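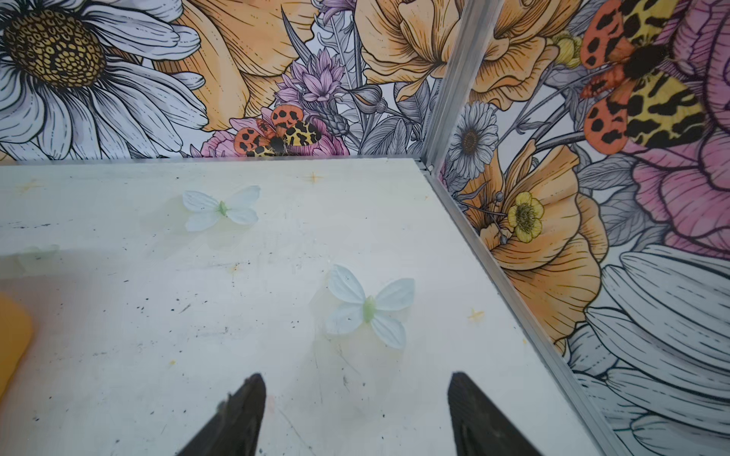 Bláthnaid's view is that the feathering on the last batch came from the pulp and had nothing to do with the size. She wrote a line of text across one of the bad sheets and the ink spread along the fibers in one direction only, which she says you would not get from thin gelatin. Her note is clipped to the sheet in the rack. I don't agree but it's worth a test, see below.

October, afternoon

Sizing, Kutau batch

Started with the Kutau paper, the cotton and flax mix that has been curing on the shelf since summer. 265 sheets in the pile. All of them waterleaf, no internal size. Pulled the ones with thin corners and put them with the scrap for repulping.

Gelatin bath at 2 percent by weight, same granules as before. Soaked in cold water over lunch, then warmed in the double pan until clear. I let it get to 60 C before I noticed and took it off the heat. Emil says that is already too hot and that we lose strength in the gel if it sits there. It didn't sit there long. Skimmed the top and strained it through muslin into the tray.

Working temperature is a pain. The tray cools from the edges and you get strings of half-set size along the rim, and those pick up on the sheet and dry shiny. Put the tray inside the bigger one with hot water and topped it up from the kettle. Better. We need a proper heated tray or at least a lid for when we stop to talk.

Sheets went in a few at a time, fanned, turned once, out over the rod to drain, then into the press between felts. Light pressure only. Last time we pressed too hard and squeezed most of the size back out again – that's my explanation for the feathering, for the record. Felts were rinsed in warm water between loads. Do not let anyone rinse them in cold.

Got through 97 sheets before the bath went cloudy and I stopped. The rest can wait. The cloudy bath was thrown out. Chinyere wanted to keep it for pasting labels, but it smelled off by the time we had the tray cleared.

Alum

Left it out again. Finbarr asked about it by phone, he has always used it and his old ledgers have it on every page. I know it hardens the size and I know the sheets sit better under a wet brush. But the Wallmont order is for repair paper and they want no alum in anything. If Rafferty's order comes through we can do a separate bath for that with alum in it, and keep the felts apart. Mark the felts.

Test for the pulp question

Took sheets from the Kutau pile and from the Mondadik pile. The Mondadik is the same gelatin recipe but a longer beaten pulp, so if Bláthnaid is right the Mondadik should hold a line and the Kutau should not, whatever the size does. Cut strips both ways of the sheet. One strip of each left unsized, one dipped once, one dipped twice with a full dry in between. Pencil marks on the back for direction, and the letter K or M. Ink is the iron gall from the brown bottle, steel nib, same hand (mine) for all of them.

Unsized strips I inked right away and both spread, as expected. The K spread further with the sheet than across it, so there is something in what she says. The M spread too but more evenly, a round blot with a soft edge. The dipped strips have to dry and then cure before they mean anything. I'd like to give them a couple of weeks. Ruairí wants an answer sooner, and I've told him he can ink a corner early if he writes down that it was early.
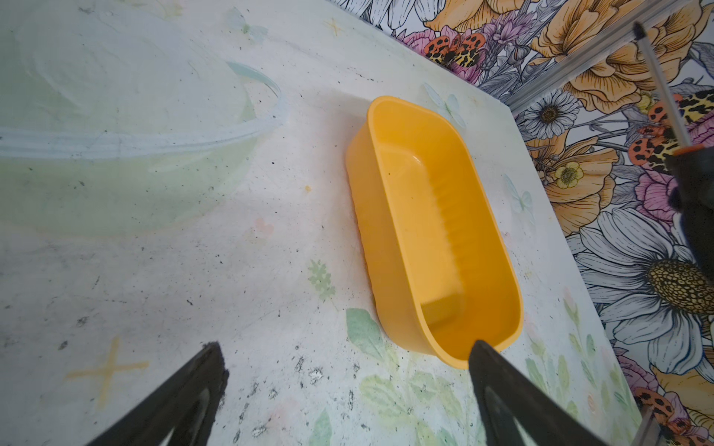
DRYING AND LOFT

Everything sized so far is up in the loft on the ropes, in spurs of four or five. Windows on the yard side open a hand's width, the others shut. It was damp when we went up, and I'd prefer slow drying anyway. The fast batch in spring cockled so badly that half of it had to be damped and pressed again.

Chinyere moved the outer spurs in from the gable end, where the draft comes under the slates. Leave them where she put them. She also found rust spots on two sheets that had been touching a nail in the beam. The nail is out, and I've run a hand along the other beams and found one more. Cotton tape over the ropes where they cross the hooks.

Looked at the early spurs before going home. No shine, no strings, slight curl toward the felt side. Rattle is decent for paper that's only half dry. One sheet has a thumbprint in the deckle, mine probably.

Exchange press

Finbarr has offered his smaller standing press on loan. The screw is good, the platen is bowed. Emil thinks he can plane the platen true if he gets it on the big bench for a day. I'd take it either way, we are losing too much time waiting for the one press to come free. Need to ask how it gets here. It won't go in the van upright.

Ordering

Gelatin is low, enough for one more bath at this strength. I'd like to try the higher bloom from the same supplier but in a small bag first. Muslin. Two more felts if the budget allows it, otherwise we trim the worn ones and use them for the small mold. Blotters for the press. Thermometer: the old one and the new one disagree, and I don't know which to believe. Check both in ice water and then in boiling water before the next bath.

Open

– Wallmont still hasn't said if they want the sheets toned. If they do, it has to go in the pulp, and then none of this batch is any use to them.

– The beater roll is noisy on the left bearing. Ruairí greased it and it is still noisy.

– Remaining Kutau sheets stay wrapped on the lower shelf, felt side up. Don't put the Mondadik on top of them again, the piles look the same from the front.

– Dipped strips are on the string by the sink. Second dip for the doubles when the first is bone dry, same recipe, fresh bath. Bláthnaid to choose the ink for the next round so that it isn't all my hand and my bottle.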